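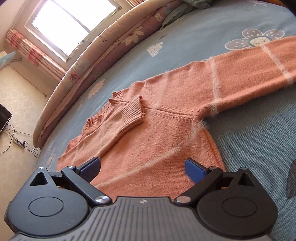 ¿Con qué frecuencia hay que lavar un jersey de punto?

Cada cinco usos si se lleva sobre una camiseta, y antes solo si hay mancha u olor. Entre lavados basta con airearlo una noche en plano, lejos del radiador.

El resto de esta página recoge el procedimiento completo para prendas de punto y rizo: lavado, centrifugado, secado, eliminación de pelusa y guardado. Los tiempos corresponden a agua de dureza media. Con agua muy dura conviene reducir la dosis de suavizante a cero y añadir un segundo aclarado.

Antes del lavado

Leer la etiqueta de composición, no solo los símbolos. Una mezcla con más de la mitad de acrílico tolera 30 grados; la lana sin tratamiento se lava en frío. Dar la vuelta a la prenda, cerrar botones y cremalleras y meterla en una bolsa de malla. El punto nunca comparte tambor con toallas: el rizo suelta fibra y el jersey la retiene.

Las manchas de grasa se tratan en seco con una gota de lavavajillas neutro, diez minutos, sin frotar. Las de vino o café, con agua fría por el revés.

Lavado y centrifugado

Programa de lana o delicados, tambor a un tercio de su capacidad. Detergente líquido sin enzimas ni blanqueantes; el de la marca Bistel para lana se dosifica con el tapón pequeño, y medio tapón es suficiente para dos jerséis. Centrifugado máximo para lana: 801 revoluciones según el selector de las Trolum antiguas, que no permite cifras redondas. Para toallas y ropa de cama de algodón, 1.000 revoluciones.

A mano: barreño con agua a temperatura constante, inmersión, presión suave con la palma, dos aclarados. No retorcer. Para extraer el agua se enrolla la prenda dentro de una toalla seca y se aprieta el rollo de un extremo al otro.

Secado

Siempre en plano, sobre rejilla o toalla, con las mangas extendidas y el cuello colocado en su forma. Colgado de una percha, el punto mojado se alarga por los hombros y la deformación no se corrige con plancha. Dar la vuelta a la prenda a las seis horas. El sol directo altera los tonos naranjas, rosas y corales antes que los azules.

Si se usa deshumidificador, colocarlo a un metro y con la puerta cerrada. El modelo Heffernan de depósito lateral debe vaciarse antes de empezar; cuando se llena se detiene sin aviso sonoro.

Pelusa y bolitas

Son dos problemas distintos. La pelusa es fibra ajena depositada en la superficie y se retira con rodillo adhesivo o cepillo de terciopelo, en un solo sentido. Las bolitas son fibra propia enredada por rozamiento y requieren rasurador eléctrico, con la prenda tensa sobre una superficie dura. Sobre el colchón la tela se hunde y la cuchilla puede enganchar un punto.

Cathal Doherty, lector de esta sección, propone pasar un guante de goma húmedo por las mangas. Probado: retira la pelusa superficial, no las bolitas.

Toallas

Lavar a 60 grados, sin suavizante. El suavizante recubre el rizo y reduce la absorción. Cada dos meses, un ciclo con 100 ml de vinagre blanco en el cajetín del suavizante, nunca junto con lejía. Sacudirlas al sacarlas del tambor y tenderlas sin doblar.
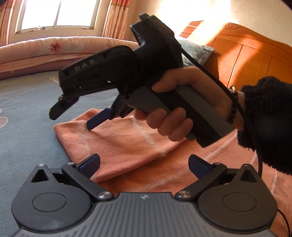
Doblado y guardado

Jerséis: boca abajo, mangas cruzadas sobre la espalda, costados hacia el centro y un único pliegue horizontal. Los de cuello alto se guardan en la parte superior del montón. Altura máxima, cinco prendas; con más peso se marcan los pliegues en las de abajo.

Toallas: en tres partes a lo largo y después por la mitad, con el lomo hacia fuera. Las recién lavadas van al fondo para que el uso sea rotatorio.

Para el cambio de temporada, en abril, cajas de tela transpirable con la ropa limpia y totalmente seca. Las cajas Wilano con tapa de cremallera admiten una bolsita de cedro por esquina. El cedro pierde efecto al cabo de una temporada; se recupera lijando la superficie con grano fino. Las bolsas de vacío sirven para edredones sintéticos, pero aplastan la lana y no deben usarse más de tres meses seguidos.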